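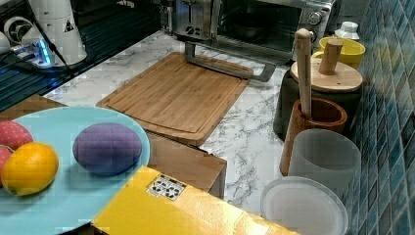

Volitz opens planning service for kitchen robot buyers

Volitz is pleased to announce that Tisance, its equipment planning service for robotics labs, teaching programmes and small test kitchens, will open to new clients in October.

Tisance grew out of the questions our own team kept running into at budget time. The arm gets a line in the spreadsheet and so does the gripper. Then come the bench, the spare cables, the appliances and the hours it takes to set everything up, and a tidy estimate is suddenly $2,000 short. We're thrilled to have a proper way of working through all that with people before they order.

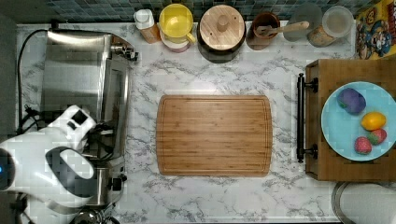 Each plan covers 4 budget years and comes with a worksheet clients can keep and change as they like. Small items get their own page, with a starting allowance of $300 for consumables and replacement parts. The worksheet also asks how much bench space will be left once the arm is mounted, a figure we'd love to see in every grant application!

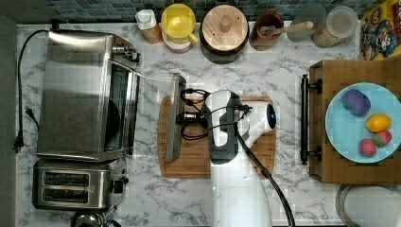 Appliances are a favourite topic at Volitz, and they have their own section in Tisance. Door swing is one of the first things it asks about. A toaster oven with its glass door held open by the gripper takes up more counter than its footprint suggests, and that room has to be in the plan before the cupboards and benchtops are priced.

The first intake will be run from our Pirkunau office. Plans can include leased equipment, and existing Volitz clients may bring a half-finished budget along.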